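Thread on sizing a circuit for a small kitchen – notes from the Parmont refit, July.

1/ Add up nameplate watts before you pick outlets. Kettle plus toaster on one circuit will go past its limit on most older wiring.

2/ Anything over 1,000 watts gets its own circuit if the panel has room. Ours had 2 spare slots.

3/ Fridge: the running draw is low, roughly 400 watts at most. Startup is higher and short. Size for startup.

4/ Label the panel the same day. Pencil fades.
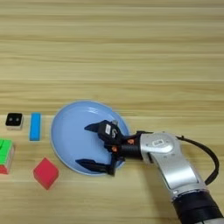

**Heloísa Cavalcanti**
*Electrical planner, Windeo*

5/ Table outlets: keep cords off the side where plates get set down. A wall outlet behind the table beats an extension cord.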